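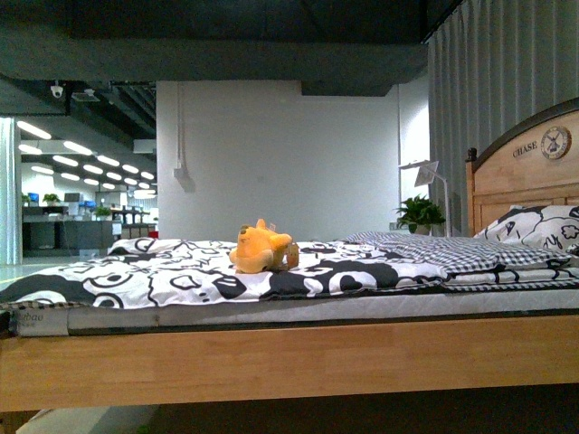 I opened Trumiddale because I was tired of lying down on beds in shops and feeling like I'd get told off for it. So our one big rule is that you get on the beds. Shoes off, flop down, stay as long as you like! I make up every display bed the way I'd want to find it in somebody's house, with a proper duvet and pillows -- the black-and-white cartoon print is my current favorite, and I put gingham next to it because I like a bit of a clash. The little yellow-orange plush guy on top has a tag on him, so yes, you can take him home too.

We started out in Mundlow with 4 beds and a borrowed van, and now we're in the old feed store in Otetton, with 178 bed and mattress combinations you can order. I mostly sell light wood frames with a real headboard, the kind you can lean on with a book. If you're torn between two mattresses, try them both twice and come back after lunch (I mean it, lots of people do).

Delivery is free as far as Paewai, and we put the bed together in your room and carry off all the cardboard. Farther out than that, give us a call and we'll work something out. Kids' bedding gets switched around every July, and the old display sets go in the bargain bin by the door -- come early for those.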